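Zone running grades for the second half of last season, is anyone else charting?

backside_cutback
Posts: 349
I've been through the coaches' film for our last eight games and charted every designed run. Outside zone to the left was stopped at or behind the line on 17 carries. In most of those the backside tackle fails to cut off the three-technique, and the back has nowhere to go once the front side is strung out. I don't think it's a talent problem. The splits are too wide for the personnel, and they were the same splits all season.

Has anyone charted the first half? I'd like to compare before camp.

RarksteadEnd
I did weeks one to nine, but only first and second down. My numbers for the left side are better than yours. How are you treating the carries where the back bounces it outside the tight end? I file those under the called direction, whatever he does with it.

backside_cutback
Same, called direction. Kneel-downs and the scrambles are out. Jet sweeps are out as well, they get their own sheet.

Godero
I disagree with the premise. You can't put a failed cut-off block on splits without knowing the front. Against an over front with the three-technique set to the tight end, the backside job is on a shade and it's a different block altogether. If you pool over and under fronts you'll get an average that describes neither of them.

backside_cutback
They aren't pooled. Column F is the front. The failure rate is worse against under, as you'd expect, but it's poor against both.

Godero
Then post the breakdown by front. The opening post reads as if it was one pile.

backside_cutback
Fair. I'll put it up tonight. The full sheet is 356 rows and the forum won't take the attachment, so it will have to be a summary.

Sarnura
Separate point on the film. Anyone using the broadcast angle for this should stop. You can't see the backside guard's first step on half the snaps because they stay tight on the quarterback. I re-graded one game from the end zone angle and changed my mark on nine plays. Most of them went from "lost" to "no help", which shifts the blame from the tackle to the guard.

RarksteadEnd
That would explain some of the gap between our sheets. Mine was all broadcast.

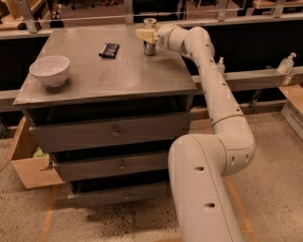
Rarkstead, October
Copying in my old notes from the home game, as they bear on the splits question. Written the same evening, so the wording is rough.
First drive, outside zone left twice, gains of two and none. Tackle aligned wide both times, end crossed his face on the second.
Second drive, inside zone only. Guard and centre got to the linebacker cleanly.
Third quarter, tackle tightened down by what looked like a foot. Outside zone left for six, then 11. They went back to the wide split on the next series and I couldn't see why.

backside_cutback
That third quarter series is in my sheet too. It's the only stretch where the cut-off works more than once in a row.

Godero
Two carries. The end was also rotated out on that series, check the substitutions. The backup plays with his pads high and gets reached by everyone.

RarksteadEnd
I hadn't noted the substitution. I'll look at it again.

Vidmar
On percentages: I use 70 as the pass mark for a lineman's game grade, one point for assignment and one for technique on each snap, divided by the points available. By that method the left tackle passed in five of the eight games. He's losing the technique point and keeping the assignment point. Tighter splits would help with that, but so would a flatter first step.

Sarnura
Do you give the assignment point if he goes to the right man and never touches him?

Vidmar
Yes. Right man, right track, that's assignment. Contact comes under technique.

Sarnura
Then your grades will run higher than mine. I need contact for either point.

Godero
I'm with Vidmar on that one. Otherwise you mark the same miss twice.

backside_cutback
Summary by front is up in the charting sub-forum now. I've added a column for tackle alignment, tight or wide, left blank where the angle doesn't show it. If RarksteadEnd can send the early weeks in the same format I'll merge the two.

RarksteadEnd
Will do. It'll need re-grading from the end zone angle first, so give me a fortnight.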